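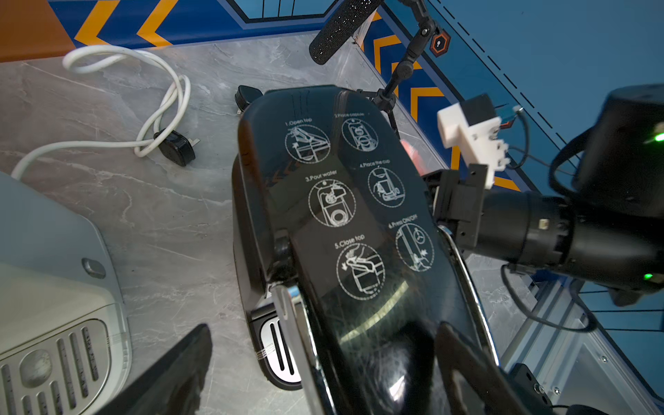

Capsule machine, how much water??
Posted by Edon, Plirnelcombe
Got a little black capsule machine, no booklet. Lid says open top, place capsule, pour water, place the cup, close top, press ON/OFF. Fine but doesnt say how much water. First go was like dishwater. Help pls, guests soon

Nagano
200 ml is too much for one capsule. Try half.

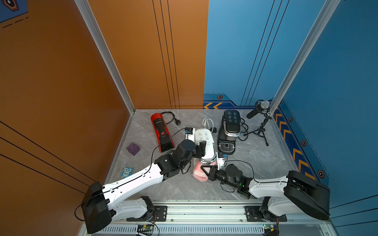
Measure it in the cup you're using, then tip it in. Rinse the drip tray while your at it.

Gustar
Had mine 3 years, same steps on the lid. Small cup only. Want a mug, top up from the kettle after.

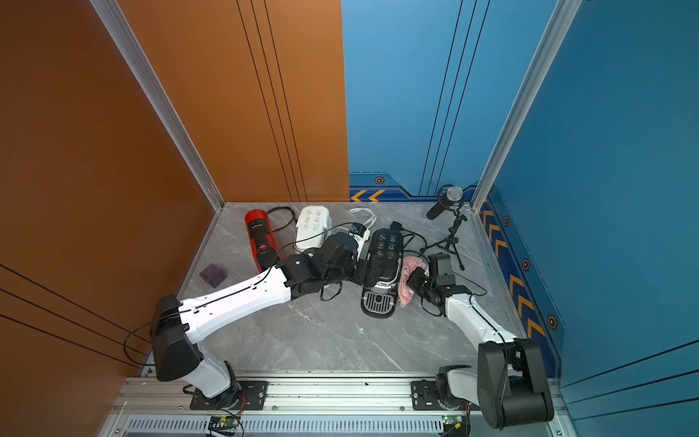 Black capsule machine, drip tray at the front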